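Dandari to Collect Used Toothbrushes at 18 Gerkbridge Locations

GERKBRIDGE - Dandari, the household recycling service based on Lynch Street, will begin taking used toothbrushes in December. Residents can leave them in drop boxes at 18 locations across town, including both public libraries, the swimming pool and the front desk at Uvach Dental Practice.

Toothbrushes are not accepted in curbside recycling in Gerkbridge. Most are made from more than one kind of plastic, with nylon bristles held in place by small metal staples, and they are too small for the sorting line at the county plant. Until now they have gone out with the regular trash.

Under the new service, brushes will be taken to the Dandari workshop once a month. The heads will be cut off and the handles sorted by plastic type, then shredded and sold to a molding company that makes plant labels and fence clips. The heads cannot be recycled at present and will still go to landfill.

"We had been asked for this more than for anything else except batteries," said Rajeshwari Pinto, operations manager at Dandari. "The handle is most of the weight, so we decided to start with the handle and keep looking for a buyer for the rest."

A trial at eight locations ran through the spring and summer. It brought in enough material for two shipments, and the molding company has agreed to take handles for another year. The town council has given a grant of $200 per location to cover the boxes, signs and liners.

The boxes will take manual toothbrushes of any size, including children's brushes. Brushes should be rinsed and left to dry before they are dropped off. Electric toothbrushes, replacement heads, floss containers and toothpaste tubes are not accepted. Bamboo brushes should also be kept out, as they have to be picked from the load by hand.

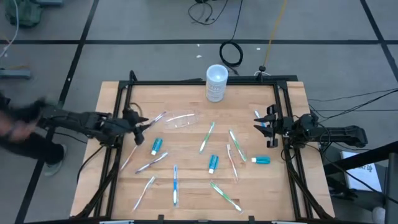

Hefin Howells asked at the October public meeting whether dental offices would be able to hand over brushes in bulk, and said the boxes used in the trial had filled up too fast to be of much use to them. Dandari has since ordered a larger box for offices, which can be requested by phone.

Schools and workplaces may also ask for a box. There is no charge for groups of 10 or more people. Requests received before noon will be answered the same day.

A full list of locations is available at the Dandari front counter and at the town hall.

Media contact: Sylvain Leclerc, Dandari, Lynch Street, Gerkbridge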